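Cutting Mats and Table Covers: Frequently Asked Questions

Last updated 2 May 2026

What sizes do you sell?
Zadero mats come in three standard sizes: small, medium and full table. The full table size is meant to cover a work surface from edge to edge. If your table is longer than the full size mat, two can be butted together. The grid runs right to the edge, so the lines will meet if you set them carefully.

Can I get a mat cut to size?
Yes. Send the finished length and width to the Drestau shop with your order. Custom mats can't be returned unless we cut them wrong. Measure the table in at least two places, as older tables are often not square.

Which color should I choose?
Gray with white lines is our best seller. It is easier on the eyes under a bright lamp than the green, and both dark and light papers show up well on it. Choose green if you already own a green one and want them to match.

How accurate is the grid?
Good enough for lining up paper, fabric and card. For work where a small error adds up, such as quilt blocks, use a ruler for the measurement and the grid to keep things straight. Don't measure across the seam between two mats.

Can I write on the mat?
We don't recommend it. Pencil comes off with a white eraser. Ballpoint and gel ink will usually leave a faint mark even after cleaning, and permanent marker stays. If you need to mark a position, put down a piece of low-tack tape and write on that. 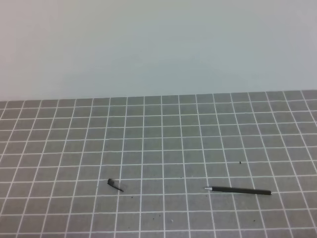
Ink from a leaking pen should be blotted first, then wiped with a damp cloth and a drop of dish soap. Work from the outside of the spot toward the middle. Don't use acetone or nail polish remover, which will take the printed lines off along with the ink.

How do I clean it?
Lukewarm water, dish soap and a soft cloth. Rinse and let it dry flat. Lint caught in old cuts can be lifted with an eraser or a stiff nylon brush. The mat should not go in the dishwasher.

My mat arrived rolled and won't lie flat. What should I do?
Leave it face down on a flat floor overnight in a warm room, with books on the corners. Full table mats can take two or three days. Don't use an iron or a hair dryer. Mats shipped between October and the end of winter are often stiff when they arrive, so let the carton come up to room temperature before you unroll anything.

How long will it last?
That depends on the blade and how hard you press. We expect a full table mat to take more than 3,000 light cuts before the surface gets rough. Turning the mat end for end now and then spreads the wear.

Can I put hot things on it?
No. The mat starts to soften at 40 degrees Celsius and may not go flat again. Keep coffee cups, glue guns and irons off it, and don't leave it in a parked car. The Rivera heat pad, item 582, is sold separately and can be laid on top of the mat.

Will it slip on a glass or polished table?
It may. The back is smooth. A strip of shelf liner under each end is enough for most tables.

How should I store it?
Flat, under a bed or behind a cabinet. If it has to stand, keep it straight up and supported along the whole back. Rolling is fine for a short trip, grid side out.

How do I order replacement parts or a second mat?
Look for the item number on the back near one corner. The full table gray is item 1410. Enter that number in the search box at Bestomen, or give it to the Drestau shop by phone.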